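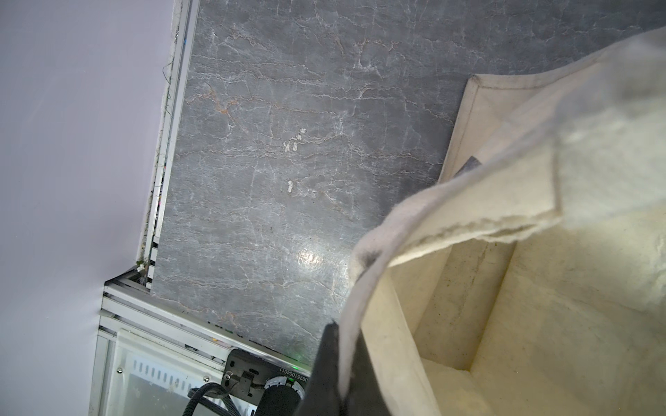

Cell attendants, 2 openings – Endarholm Tabletop Finishing, Rurnthorpe site

We're adding people to the clean-down and sorting cell. Start date in October, sooner if you can. Pay posted at the gate and on the phone line, same scale as hand finishing.

What it is. The arm handles the bins and the light picking up. You set it up, watch it, clear it when it stops, wipe down the stone and the rails. Dust gets in everything so a good part of the shift is brush and vacuum. Felt bins get swapped when they fray.

What changed. Used to be this was all bending and lifting by hand, 8 hours of it. Less of that now. More standing, more screen, more waiting and then hurrying. Some of the crew like it better, some dont. Nobody lost their spot over it but two folks moved to Marchand line and we need to fill in behind them.

Need:
steady hands, OK with noise
can lift 32 lb once in a while
will hit the stop button without asking first
No robot experience needed, Amrit Dhillon trains everybody, 80 hours paid, on shift

Nice to have – stone or countertop work, any time on the old Muno saws.

You will be asked to write down every stoppage on the sheet. Please write real reasons, "robot acting up" doesn't help Amrit fix anything. The sheets are for the machine, they do not go in your file.

Shifts are days or evenings, say which. No rotating. Boots reimbursed up to $100 after the first month.

To apply see Kirsten Lapointe in the front office or leave a resume in the box, name and phone number on top. Walk-throughs of the cell before you decide are fine, just ask, bring saftey glasses if you have them.

Posted October 4, 2025. Open til filled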